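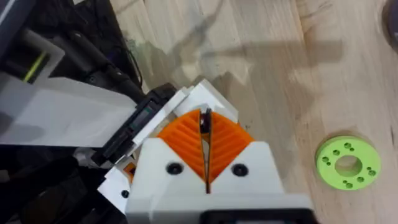
Submitted by the project office, Kwiatkowski Well Monitoring Project
Reporting period: quarter ending August

Purpose of this report. The grant covers sampling and repair of private wells in the Gerkano and Hundden districts. This report covers sampling progress, laboratory turnaround, repairs and spending against the second installment.

Sampling. The work plan calls for 425 wells to be sampled once in the dry season and once after the fall rains. The dry season round is complete in Gerkano. In Hundden, 68 wells remain. Most of these are on the east side of the river, where the county closed the low bridge for deck repairs in June and crews have had to go the long way by the quarry road. The bridge reopened on a Thursday late in the quarter and the remaining visits have been rescheduled.

Each sample is tested for nitrate, total coliform, arsenic and hardness. Field crews record pH, conductivity and depth to water before filling the bottles. Wells with a treatment unit are sampled ahead of the unit. Where no tap exists ahead of the unit, the well is flagged and its results are reported separately.

Laboratory. Coliform samples must reach the lab within the holding time, which limits the length of a field day. A batch from upper Hundden arrived late in July and was rejected. The wells in that batch were resampled at no cost to the owners. Pickup has since been moved to 2 p.m. and no further batches have been rejected.
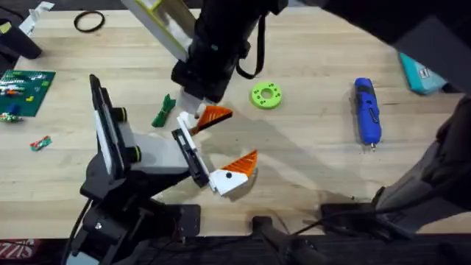
Nitrate results follow the pattern in the baseline study, with higher values in shallow dug wells near cropland. Arsenic was detected mainly in the deeper drilled wells north of Kindska. Owners with a result above the drinking water limit received a phone call and a letter. Full tables will be included in the annual report, after the second round.

Repairs. Cracked caps and missing sanitary seals are the most common defects. Cap replacement is on schedule. Casing extensions are behind schedule because the contractor's quote expired and had to be reissued. We have 4 extensions left to complete under the current budget line.

Spending. Laboratory fees are under budget for the quarter and will catch up when the Hundden invoices arrive. Vehicle costs are over budget due to the detour. We request approval to move the unspent printing allowance to the vehicle line. The total award is unchanged.

Next quarter. Finish the Hundden visits, complete the casing extensions, and begin the second round in Gerkano once water levels recover.

Comments (3)

quarryroad_resident
Will the letters say which lab did the test? Mine from last year did not.

Hundden East
Our well is on the list but we have had no call about a new date. Who do we contact?

dugwell
Please post the nitrate table before the annual report. Some of us are deciding on filters now.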